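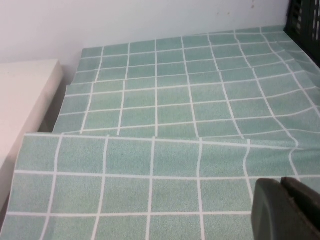 Abb. 4: Grün-weiß kariertes Tuch auf der Unterlage

3.2 Tischtextilien und ihre Lage auf der Fläche

Die Beurteilung ausgebreiteter Haushaltstextilien stützt sich in der Literatur überwiegend auf den Knitterzustand der Ware; die Lage des Tuches auf der Unterlage wird selten gesondert erfasst. Für die vorliegende Untersuchung wurden 48 Tücher aus dem Bestand der Sammlung Dremalcombe herangezogen, darunter 15 mit eingewebtem oder aufgedrucktem Gitter. Gitterdekore eignen sich für die Erfassung besonders, da jede Verschiebung des Gewebes am Verlauf der Linien ablesbar wird. Bei dem in Abb. 4 wiedergegebenen Tuch setzt sich das Muster über die Falzkante hinweg nicht fort: Die Längslinien des hinteren und des vorderen Abschnitts treffen dort nicht aufeinander, und gegen den rechten Rand hin geht die Kante in einen faltigen Bereich über. Nach der von Dovhaniuk und Ghauri vorgeschlagenen Einteilung ist ein solcher Befund als Versatz zu führen, nicht als Knitter.

Die Unterscheidung hat praktische Folgen. Knitter lassen sich in der Regel durch Glattstreichen von der Mitte nach außen mindern, während ein Versatz ein teilweises Abheben und erneutes Auflegen des Tuches erfordert. In der Erhebung vom Mai wurden beide Erscheinungen noch gemeinsam protokolliert, weshalb die betreffenden Werte in Tabelle 2 nur eingeschränkt vergleichbar sind. Gebogene Linien ohne erkennbare Kante wurden einer dritten Gruppe, dem Verzug, zugeordnet. Zur Abgrenzung von webtechnisch bedingtem Verzug siehe Abschnitt 3.4.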